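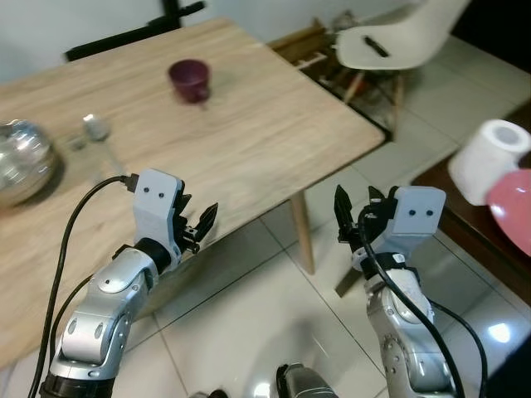 Filed under: Residences / Shared Rooms / Gallery

The Gilgate Dining Room

The dining room at Gilgate is one of the shared rooms maintained by the Zavholm Housing Foundation for the use of its residents. It was refurnished in April with tables, chairs and tableware chosen from the Foundation's own stores and from the former canteen at Skokby. Prospective residents may visit it, and it may be reserved for a private meal.

The room is open to all residents holding a current house card. It may be used without a reservation until 5 p.m. on any day of the week. Evening use is by arrangement with the residence office, and groups are asked to state in advance how many place settings they will require.

The light table

The main table has a light wooden top with a pale grain. Residents are asked to place a mat or folded cloth beneath cookware brought directly from the kitchen, and to wipe the surface along the grain after each meal. Abrasive pads must not be used on any of the furniture.

Small cups in dark colors are kept for coffee and for after-dinner drinks. They belong to the Seo service, which the Foundation acquired as a set of 40 pieces and divided between its two residences. The Gilgate share numbers 34 and is listed in the inventory inside the pantry door.
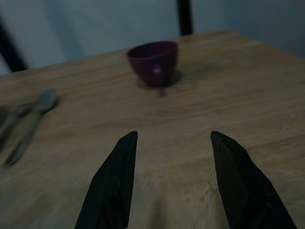

Pieces from this service should be washed by hand and returned to the middle shelf with the rim facing upward. Stacking is discouraged, as the glaze at the base can mark the cup beneath. A chipped piece should be set aside and reported to the office so that it can be withdrawn and the inventory amended. Residents are not charged for ordinary wear.

Glass bottles may be filled from the kitchen tap and left on the table during meals. They should be emptied and their caps removed before storage.

The dark table

A second table, in dark brown wood with a glossy surface, is used chiefly for serving. Its finish shows fingerprints and water marks readily, and a soft dry cloth is kept nearby for this purpose. Plates may be laid out on it before a meal, and used plates may be collected there afterward for return to the kitchen. 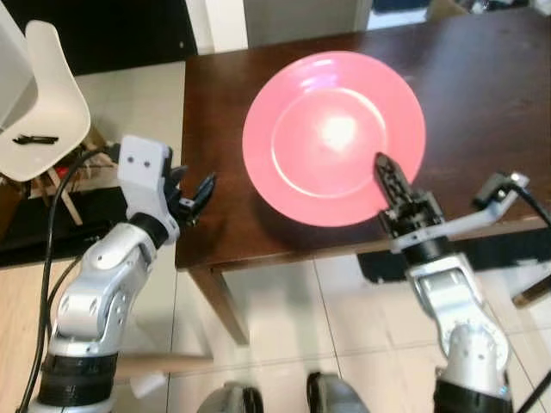 Round pink plate with a wide rim, on the dark table. White molded chair with light wooden legs, upper left.

Plates with a wide rim are suited to soups and sauced dishes as well as to bread and fruit. Additional plates are available for larger gatherings, up to a limit of 70 settings across both residences. Requests above that number cannot be met.

Chairs

Molded chairs may be moved freely within the room but should be returned to the tables at the end of each use. They should be lifted when moved, and the floor tiles swept before the room is vacated.

Reservations for Sunday meals are accepted at the residence office from the preceding month. Requests for the Skokby dining room are handled separately by the office at that residence.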